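Notebook, Steston workshop
Mar 29, 2020

Printed tabletops, lightfastness and cleaning

Continued from the August pages. Fergus Hepburn wants to know whether the clear coat on the printed tops is failing or just dirty. My guess is dirt plus fine scratches. Gloss readings last time were taken on uncleaned surfaces and should be ignored.

Set A (Joltolero ink, single coat): one coupon masked on the left half with foil, one left open. Both on the south sill. Slight yellow shift on the open one, visible only against the masked half. Blue holds better than orange so far.

Set B (Chu ink, 2 coats): no shift I can see. Edges lifting at one corner, probably my trimming.

Beach top, metal edge trim. Dust and smudges still on it, glare from the window over part of the sky. One of the orange starfish is paler than the other. Check the print file before calling it fading.

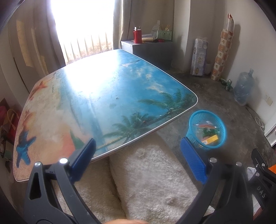

Cleaning trial

Damp microfiber first, then mild soap, then clean water. No solvent on set A until Hanneke Van Rooij confirms what is in the Stulley coat. Rub test at 1000 strokes with the felt block, stop at 320 and look under the loupe. Coupon 34 has a dent from the clamp, leave it out.

Gloss meter drifts for around ten minutes after switch-on. Calibrate on the black tile after that, and again at the end.

To do: order more foil tape. Ask Hanneke for the coat data sheet. Find the original file for the beach print and compare the two oranges on screen.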